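The small stuff on the table

By Ermelinda Fonseca
Jan 20, 2024

Every home and workplace I have ever been in has one table where things land. It might be the kitchen table, a bench in the garage or a desk by the back door. The big things in a room have places of their own. The small things don't, and so they end up together on whatever flat surface is nearest.

I spent most of December looking at tables like this, starting with my own. It is a fold-out one I bought second-hand from Dorance, the clearance shop on the ring road, and it had not been folded in for two years. On it were a tape measure, a saucer of drawing pins, three tea towels, a child's building bricks and the box from a torch I no longer own. I moved everything to the floor to see the wood and then put most of it back, which took a whole evening and changed very little.

The trouble with small things is that they have nothing in common. A drawer for cutlery works because everything in it is cutlery. A table with a cloth, a block and a cardboard box on it has no such rule, and any container big enough for all of it turns into a jumble you have to tip out to find anything. 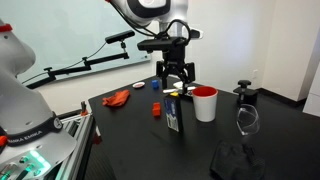

Cloths are the worst of it, in my view. A folded cloth takes up the space of a paperback. The same cloth dropped in a heap takes up three times that, and hides whatever is under it. Two of the people I spoke to had lost keys this way. At Torres, a repair shop that mends radios and lamps, the rule is that a cloth is either in the hand or on a hook. They have a row of hooks along the front of the bench, and it cost them an afternoon to put up.

Boxes come next. People keep the packaging from small electrical goods long after the goods have gone -- I have done it myself -- because a printed box looks as if it must be worth something. Torres keeps a box for as long as the guarantee runs and then flattens it. The date goes on the lid in pencil.

Dishes are more useful than they look. A small dish or a jar lid will hold screws, pins or beads and stop them rolling, and you can carry the lot to another room in one go. The mistake is leaving the dish where an elbow can reach it. Put it at the back.

Then there are the odd blocks and cubes, the things with no obvious owner. Jundetti, who sell trays and boxes for craft rooms, do a shallow tray with dividers that lift out. It measures 535 mm by 200 mm and suits anything you could close your hand around. Mine holds the bricks at one end and pens at the other. A deeper one from Idari was no good to me, as I couldn't see the bottom.

Colour matters too. On a dark top, anything white or bright shows up at once, and black things vanish. A black pen cap on a black table can sit there for weeks. My own table is pale pine and has the opposite problem with string and rubber bands. A sheet of coloured card under the work solves it either way.

I tried clearing the table completely every night and gave up after four days. What has lasted is clearing one half of it, the half nearest the chair, and leaving the other half alone until Sunday.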